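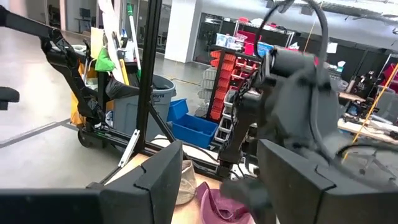 Worktable, cable, and plenty of clutter.

September 30, 2018

I have been mending clothes since March and I am completely hooked! It started with a jacket pocket. The lining had a hole big enough to swallow my house keys, and for most of the winter I just fished them out of the hem every time I got home. Then one evening I threaded a needle, turned the pocket inside out and closed the thing up in the time it takes to boil pasta. I was so pleased with myself that I went through the whole closet looking for something else to fix.

There was a lot. Missing buttons, a sweater with a moth hole at the elbow, jeans gone thin in the places jeans always go thin. I did the buttons first. The jeans took me a full weekend and I ripped out the first patch twice, once because it puckered and once because I had sewn the front of the leg to the back of the leg (I know).

Thread matters more than I expected. I had been using the little spools that come in travel kits, and they snap if you look at them wrong. The shop on Portela Street sells big cones of Inus polyester, 3000 yards each, and I bought a gray one and a tan one. Gray disappears into nearly everything! I can't see myself getting to the end of either cone, but it's lovely to cut a length without worrying about running out. Keep the length short, though, about as long as your forearm, or it knots.

For wool I use a darning needle and leftover sock yarn. Darning is my favorite kind of mending by a mile. You run a set of lines one way and then weave back across them, over and under, and a little square of cloth grows right there where the hole used to be. My first one looked like a waffle. The elbow one is pretty decent, and I did it in mustard yellow on a navy sweater so that people would notice. Two people have!

Hats and bags are harder than they look. Cotton twill is tightly woven, so a fine needle bends and a fat one leaves holes you can see. What works for me is a sharp denim needle, a thimble, and going slowly where the layers stack up. Brims I leave alone – I tried one, on an old sun hat, and it has never sat flat again.
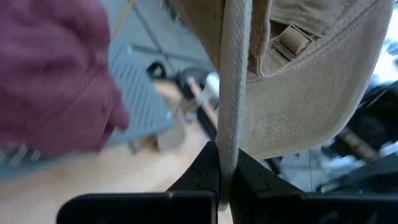
Tan twill cap, up close, and a long pale strap.

Straps and bands are a good place to learn if you want to start with something sturdy. Sew a small box with an X through it and it will hold nearly anything. I practiced on the handles of my grocery bags, which nobody looks at closely, and by the fourth bag the corners were square.

Over in Prarkside there's a mending night at the library, and I finally went last month. It's mostly people sitting at long tables talking about other things while their hands are busy. I brought a pillowcase. The woman next to me was halfway through a quilt made from old work shirts, 473 pieces, and she let me sew one seam of it. I was terrified and it came out fine.

Next up is a zipper. I have watched somebody do one, I have bought the zipper, and the raincoat it belongs to has been hanging on the back of my door for two weeks now. If you have any tips for getting the bottom end to lie flat, please leave them in the comments – I'd love to wear that coat before the rain sets in.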